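Category: Newsletter > Store Cupboard

Print this page | E-mail this page

Small cans: what we keep, what we stopped keeping

The shelf of small cans in the Etthorpe kitchen was sorted again this month, and several members have asked for the new list. The last sort was in August, and by this spring there were cans at the back that had been bought for a supper that never took place. Bronisława Jabłońska and Hubert Bednarek did the work over two evenings. What follows is mostly their notes, with a few additions from people who cook on Tuesdays.

When everything was out of the cupboard there were 94 small cans. A small can, for our purposes, is one that fits in the palm and feeds one or two people: fish, pâté, tomato paste, condensed milk, olives, the little cans of corn. Large cans of beans and tomatoes live on the floor rack and are a separate matter. Hubert will get to those after the roof work is finished.

Of the 94, seven were past the printed date by more than a year and were thrown out. Another four had dents on the seam and went the same way. A dent in the side wall is usually fine if it is shallow and the can sits flat, but a dent on the seam or the rim is not worth arguing over. Bulging or leaking cans go straight in the outside trash, unopened, and you should wash your hands afterward. We had none of those this time.

How the sorting is done

Clear a table first. It is slow work if you have to hold cans in one hand and write with the other. Put the cans out in single lines, one kind to a line, with the oldest date nearest to you. Some of the dates are stamped on the bottom and some on the lid, so each can has to be picked up and turned over once. After that it does not need to be touched until it goes back.

Leave a gap between lines wide enough for your hand. Bronisława prefers to run the lines down the length of the table and Hubert across it, and both ways work. Taller containers go at the far end of the line so they don't hide the short ones.

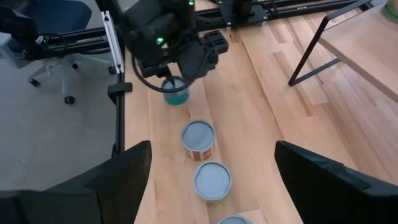

What goes back, and where

Top shelf: fish. We keep sardines, mackerel and tuna, and we have stopped buying the smoked mussels. They were opened twice in two years. The fish from Stępień comes in a low can that stacks well, but please stack no more than four high. The shelf is not quite level and a taller stack leans toward the door.

Middle shelf: vegetables and tomato paste. Paste is the can we run out of most often. If you open one and use half, move the rest to a jar with a lid, pour a thin layer of oil over the top, and write the day on a piece of tape. Do not put the open can in the refrigerator with foil on it. It dries out at the edges and the foil gets knocked off by the milk.

Bottom shelf: sweet things and anything in a cup or tub. Condensed milk goes on the left and fruit on the right. Cup-shaped containers should be at the back, with the flat cans in front of them.

New cans go in behind old ones. This is the rule that gets forgotten most, usually when the delivery arrives late and people want to go home. If you are in a hurry, leave the box on the counter with a note and somebody will shelve it the next day.

Labels

Paper labels come loose in our cupboard in damp weather. A can that has lost its label is not a can anyone will choose, and last year we had a row of them. Bronisława now writes the contents on the lid with a marker as soon as the box is opened. One word is enough: "corn," "tuna," "paste." Write the month and year under it if the printed date is hard to read. The markers are in the drawer with the can openers. Please put them back with the caps on.

Can openers

We have two that work. The one with the red handle was sharpened and is good for ordinary cans. The small folding one is for the odd-sized cans that the red one slips off. The wall-mounted opener has been taken down. It left metal shavings on the counter and the screws were pulling out of the plaster.

Ring-pull lids cut people more often than openers do. Hold the can flat on the table, pull back slowly, and drop the lid into the empty can when you are done.

Buying for the summer

The next order goes to Prornau at the end of the month. We have set aside 500 for the whole cupboard, including flour and oil, so the amount for small cans will be modest. Tomato paste and sardines are already on the list. If your group needs something particular for a supper, tell Hubert before the order goes in and give him the size of the can as well as the name. Last time "small peas" arrived in two sizes and neither was the one wanted.

Donated cans are welcome if they are in date and have a label. Leave them on the counter by the window, not in the cupboard, so they can be checked and marked.

Posted April 23, 2026

Flolenow Kitchen Newsletter | Contact us | Copyright Flolenow, all rights reserved | Back to top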